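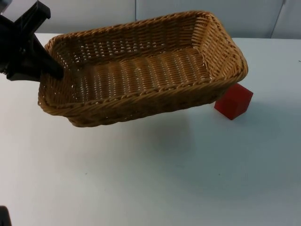 Tema 4. El inventario de bienes muebles como fuente histórica

Quien llega a esta asignatura esperando testamentos con maldiciones y herederos despechados suele llevarse un disgusto en la cuarta semana, cuando tocan los inventarios. Un inventario de bienes es una lista de cosas redactada por alguien con prisa, mal pagado y con frío en los dedos. El escribano entra en la casa, nombra lo que ve y sigue andando. Ante una cesta rectangular de mimbre tejido, poco honda, de color entre tostado y miel, como la de la fotografía, habría anotado «una cesta» y habría pasado a la cama, que valía más. Si ese día estaba inspirado, «una cesta de pan». Del tejido y de la forma, ni palabra. A nosotros nos toca trabajar con esas dos o tres palabras y con todo lo que se dejó fuera.

4.1. Qué entra y qué no entra en la lista

El inventario se hacía para repartir, para pagar deudas o para proteger a menores. Ninguno de esos fines exige ser exhaustivo, y se nota. Entra lo que se puede vender. No suele entrar lo que se ha gastado, lo que la viuda ha llevado discretamente a casa de su hermana la noche anterior, ni lo que todos consideran demasiado miserable para ocupar un renglón.

De ahí la primera regla del curso, que repetiré hasta junio con la esperanza de que alguien la aplique en el examen: la ausencia de un objeto en el documento no prueba su ausencia en la casa. Una cocina sin cucharas es, casi siempre, una cocina con cucharas malas.

Vocabulario mínimo para la sesión práctica:

Ajuar: conjunto de enseres y ropas de la casa. No confundir con dote, aunque los propios escribanos lo hagan.

Menudencias: todo lo que el escribano no tuvo ganas de escribir. Es la palabra más triste del corpus.

Traído: usado. «Muy traído» significa que hoy no lo aceptaríamos ni regalado.

Tasación: valor asignado por un perito, con frecuencia cuñado de alguien.

Blanco: dicho de un paño, sin teñir. Dicho de una pared o una tabla, casi cualquier cosa clara.

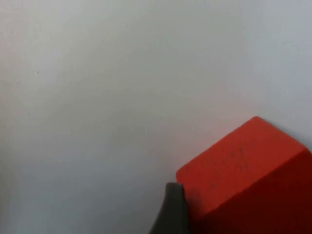 4.2. El corpus de Skirkport

Trabajaremos con la serie transcrita por Lăcrămioara Crăciun, que comprende 392 inventarios y 2.579 entradas de menaje. La transcripción es excelente. La ortografía de los originales no lo es, y se ha respetado, así que absténganse de escribirme para avisar de una errata en el folio de portada. Está ahí desde hace siglos y allí se va a quedar.

Unas 200 entradas corresponden a recipientes de fibra vegetal: cestas, canastos, espuertas, serones y un «cesto de los otros» que ha dado lugar a una bibliografía desproporcionada. Traian Buzatu sostiene que «los otros» eran los de vendimia. Yo sostengo que el escribano había escrito ya la palabra «cesto» muchas veces aquella tarde y quería irse a cenar. Ambas hipótesis son admisibles en el comentario, siempre que se argumenten.

Conviene fijarse en el orden de las entradas. El escribano avanza de habitación en habitación, y eso permite reconstruir, con cautela, el recorrido. Si después de la artesa aparecen dos cestas y un cedazo, es razonable pensar que seguimos en el lugar donde se amasaba.

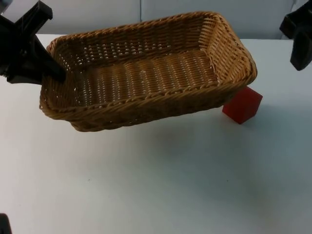

La cautela se pierde enseguida, todo hay que decirlo. Cada año recibo algún trabajo con plano acotado de la vivienda, ventanas incluidas, deducido de una lista que solo menciona un arca y tres sábanas. Agradezco el esfuerzo del dibujo, pero no puntúa.

4.3. Práctica

Elijan un inventario de la serie, a partir del número 67. Los anteriores están ya comentados en el manual de Lodhi, y yo también tengo el manual de Lodhi.

1. Transcriban las diez primeras entradas sin modernizarlas.

2. Propongan un recorrido por la casa e indiquen en qué punto dejan de estar seguros.

3. Busquen una entrada vaga y expliquen qué datos echarían en falta para identificar el objeto: material, forma, tamaño, uso, estado.

4. Comparen la tasación más alta con la más baja.

Extensión máxima, cuatro páginas. La bibliografía no cuenta para el límite, y la portada con escudo tampoco suma nada. Entrega en papel, en mi casillero, antes de la sesión sobre las cartas de dote.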